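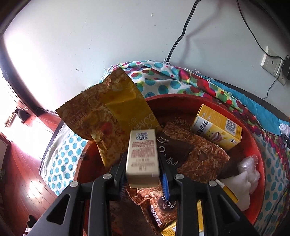 Can machines do chores yet?

tessel_k
Jun 21, 2023
Serious question. Vidton sent a flyer around our shop saying their arm can sort a mixed bin for $3,000 a year. Snack packets, medicine boxes, plastic bags, whatever is in there. I pack orders for a living and I don't buy it. Has anyone run one of these?

rmoody
We had a Drader unit on trial for 30 days. Stiff boxes were fine. It picked them up, turned them label out and set them down all shift. Anything soft was trouble. It would close on a bag and get one layer of it, or three.

tessel_k
That's my point. Boxes were never the slow part.

gantry_hand
You're both judging by old units. Soft grip pads and better training changed a lot. Give it until September and look again.

rmoody
They told us that last September.

pell44
At home I'd settle for one that clears a table. Socks in one pile, medicine in another, plastic in the trash. My kid can do it in 10 minutes if I stand there.
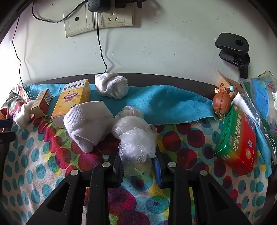 Chrysoula Andreadis
I'd want to know who checks the medicine pile. A sock in the wrong place is nothing. Pills in the wrong place is a phone call to the doctor.

gantry_hand
It reads the label. The Stimik software does that now.

Chrysoula Andreadis
When the label is facing up, sure.

tessel_k
I told my boss to ask for a trial on our own bin, with the bags left in. If they agree I'll post the numbers.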